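My everyday mug

In July I moved to a smaller apartment and gave away most of my cups. My friend Bernice took the glass ones, and I kept two. One is for guests. The other is my teal plastic mug, and I use it every morning.

I was not sure about plastic at first. My mother always said that tea needs a real cup. But I have dropped this mug many times on the kitchen floor, and I still drink from it. 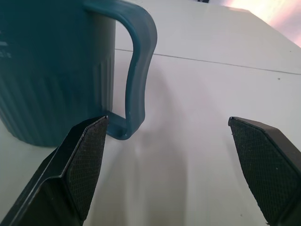
It holds 300 ml, so one small pot of tea fills it two times. The part I like most is the ribs on the lower half, because my fingers rest there when I hold it without the handle. They need a soft brush when I wash up – tea likes to stay between them.

Last week I looked for a second one in the same color at Landico, but they had only gray. The lady told me to ask again after the summer. I will probably go on Saturday anyway, I also need a dish rack.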